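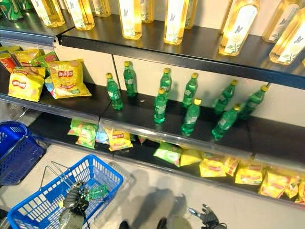

MINUTES OF THE TINDICO SHARED WORKSHOP
Extraordinary session, January

The session was opened at 7:40 in the evening by Bernadette Lacroix, who reminded members that the rules of the workshop permitted any build to occupy the rear bay for one month, and that the machine known as Isah had now occupied it for three.

Tamsin Okafor, as builder, was invited to respond. She stated that the shelving had been assembled at her own expense, that the chips and soda upon it had been purchased with a receipt, and that members who wished to eat from the shelves should replace what they took. It was recorded that Cillian Mac Mathúna looked at the floor.

Ms. Okafor then reported on the work. The left hand could hold a soda bottle over a basket. The right hand had been rebuilt after the wrist motor failed in December, and its wiring now ran inside the arm. In the last week the machine had made 239 attempts at the task of filling a basket, of which 17 had been abandoned by the builder owing to tiredness, her own. The remaining attempts were entered in the blue ledger, which was available for inspection. 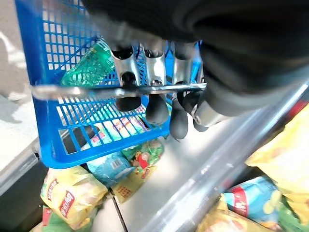 Isah at the basket, rear bay, with chips on the lower shelf.

Ms. Lacroix inspected the ledger. She observed that the entries for the early hours were in a second hand, and asked whose it was.

There followed a silence, which the secretary did not time.

Dymphna Corrigan then stated that it was hers. She had not been sleeping well after the death of her husband, and had found the lights on in the rear bay one night when she came to return a clamp. She had been coming since. She read out the task, the machine performed it, and she wrote down the result. On some nights they had reached 82 before the buses started. She wished it noted that it had never once hurried her.

Ms. Okafor said that she had believed the entries to be Cillian's. Mr. Mac Mathúna said that his only contribution had been to the consumption of chips.

Ms. Lacroix asked whether Mrs. Corrigan considered the bay to be in use. Mrs. Corrigan said that she did.

It was moved that the occupancy be extended until the spring, at the usual rate, and that a second chair be placed in the rear bay. The motion was carried. Ms. Lacroix asked that the word "extraordinary" be kept in the heading.

The session closed at 8:25. Mrs. Corrigan remained in the building.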